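Petronella Naidoo
Citrus storage and peel, one thread. I keep a fruit log and January is when it gets long. Numbers are from my own kitchen in Pleverstead, so adjust for yours.

Petronella Naidoo
Setup first. One case of navel oranges from the Thursday market, 72 count. "72" is the number of fruit that fills a standard carton, so a lower number means bigger oranges. These are large, larger than I'd buy for juice.

Petronella Naidoo
Weighed on arrival. The heaviest was 408 grams, the lightest 300. I write the weight on a strip of masking tape and put the tape on the peel. Ink straight on the peel smears into the oil and you can't read it by the second week.

Petronella Naidoo
Why weigh at all: an orange loses water through the peel long before it looks bad. Weight tells you earlier than your thumb does. Anything down more than 4 percent moves to the front and gets eaten next.

Petronella Naidoo
Storage split. Half in the fridge drawer, half in a wire basket in the back hall, which is unheated. Nothing in plastic. I tried sealed bags last winter and got blue mold on the bottom layer.

Petronella Naidoo
Inspection is the part people skip. Take each fruit out, turn it under a strong light, put it down on something soft. I use a dark cloth surface. Color contrast is good, and the fruit doesn't roll the way it does on the counter.

Petronella Naidoo
What you want from the light is glare. Diffuse light hides everything. A hard reflection across the peel shows each pore as a small bright point, and a flattened patch shows up as a break in the pattern.

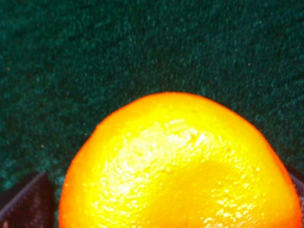 Petronella Naidoo
Shallow dents are usually packing pressure. Press beside the dent, never on it. If the peel next to it is firm, log it as "P" and put it back in rotation. If it gives, cut the fruit that day.

Petronella Naidoo
Color is a poor guide to ripeness. Orange peel color follows cold nights more than sugar, and a navel with some green at the stem can be perfectly sweet. I stopped logging color after the first year.

Petronella Naidoo
Pore size is also a poor guide, in my log anyway. Coarse peel tends to go with thick peel, and thick peel means less juice for the weight. I have found no pattern with flavor.

Petronella Naidoo
Someone asked about wax. Most packed citrus is washed and then waxed to replace what the washing takes off. If you plan to zest, scrub with hot water and a stiff brush, then dry the fruit completely. Scrub only what you are using that day. A scrubbed orange put back in storage dries out faster.

Petronella Naidoo
On zesting: fine grater, one pass, turn the fruit instead of going over the same spot. Stop when you see white. One large navel gives me a level tablespoon, a bit more if the peel is coarse. Freeze it flat in a small bag and break off pieces.

Petronella Naidoo
Tools, for those who keep asking. The scale is a Wragg, bought used, reads to the gram. The grater is a Skarell with a replacement handle. Neither is special. The scale drifts when the battery is low, so I check it against a known weight before each session.

Petronella Naidoo
Results so far. The drawer half is holding better than the hall half, as expected – but the gap is smaller than last year. The hall has been colder and I think that explains most of it. I don't have a humidity reading for the hall. I should.

Petronella Naidoo
The basket itself is a problem. Wire leaves marks on the bottom layer after a few days. I've lined it with a folded dish towel and will swap the bottom row to the top each time I weigh.

Petronella Naidoo
Correction to an earlier post: the 4 percent is against arrival weight, not against the last weighing. If you compare to the last weighing you'll never hit the threshold, and you'll end up with a drawer of leathery oranges.

Petronella Naidoo
To the person in Flarkum with the spotted clementines: different fruit, thinner and looser peel, much shorter life. Don't use my numbers. Refrigerate all of them and check every other day.

Petronella Naidoo
Next weighing is Thursday evening. The dented ones get cut first, regardless of how they press, since I need peel for marmalade anyway and a dent makes no difference once it's sliced – trim out anything brown and use the rest.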